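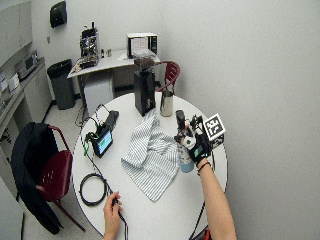

Slide 1: a round white table with a tablet, a cable and a small bottle.

Good morning, and thank you for coming at 9. My talk is on how small offices can use less electricity when people have gone home. (Wait for the door to close.)

Slide 2. I work at Irex, in the building on Plalance Street. Last April we read the meter every evening and again in the morning. In one year the office used 3,850 kilowatt-hours at night. I was surprised by this figure and I checked it two times.

Slide 3. Where does it go? The biggest part was the water heater in the kitchen. It kept 20 litres hot until morning, for no one. Then the old printer, then the screens. Chargers were small - please say this clearly, people always ask about chargers.

Slide 4. What we changed. A timer on the heater, bought from Imhof. One switch by the exit for all the desks on our side. The fridge stays on, of course. Do not read the whole table aloud, only the first and the last line.

Slide 5. What did not go well. The timer was set to winter time and in the first week there was cold water for the early cleaners. Also the switch had no label, and two times somebody turned off the Hokulel backup in the middle of its work. Now there is a label, in big letters.

Slide 6. A task for the audience: go to your meter this evening, write the number, and wait 60 minutes with everything off. Then write it again.

Leave time for questions. If they ask for prices, I have the paper in my blue folder.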